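Moving the potluck to before the service?

Posted in: Brunner Valley Congregations > Church Life

midden_alto
Our council at Studard Chapel wants to try the November potluck at 9:30, before worship, instead of after. The thinking is that 200 people signed up last year and a good many ate and left through the side door. Has any other church done this? I have questions, mainly about chili at 9:30 in the morning.

pewcushion13
We did it for a year. Attendance at the meal went up. Attention during the sermon went down, and I say this as a man who slept through most of Philippians.

midden_alto
Did people stay, though?

pewcushion13
They stayed. I wouldn't call it staying awake.

Jester
I'd vote against. The meal after church is the visiting time. If you put it first, everybody is watching the clock, the choir is missing because they're warming up, and the late families walk into a room of empty casserole dishes. My family is a late family. We would like some casserole.

hymnal218
Disagree with Jester. Our choir eats at 9:00 and sings fine. Some would say better, though the bar was on the floor. 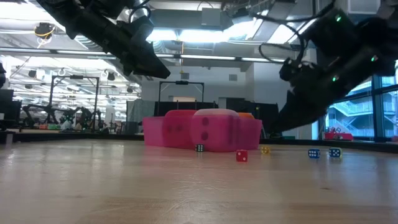
The bigger thing for us was cleanup. If you eat first you have to leave the dishes sitting through the whole service, and by the benediction that baked ziti has become part of the pan. We ended up switching to paper plates and asking for breakfast food only. Egg bakes, fruit, rolls. No chili, midden_alto, you can relax.

midden_alto
The chili people will not take this well. There are a lot of them and they have their own sign-up sheet.

Jester
Breakfast food only is just a brunch. Call it a brunch and I withdraw half my objection.

pewcushion13
What's the other half?

Jester
Getting up.

hymnal218
Whatever you call it, put the start time in the bulletin at least three weeks running. We put it in once and had people showing up at noon with hot dishes, very cheerful, to a locked fellowship hall.

midden_alto
Okay, I'm taking "brunch, paper plates, three bulletins" to council tonight. I'll also suggest we keep the chili supper as an evening thing in the spring, so I can still park in the lot without being spoken to.

Jester
I make the cornbread for that. Save me a seat, I'll be late.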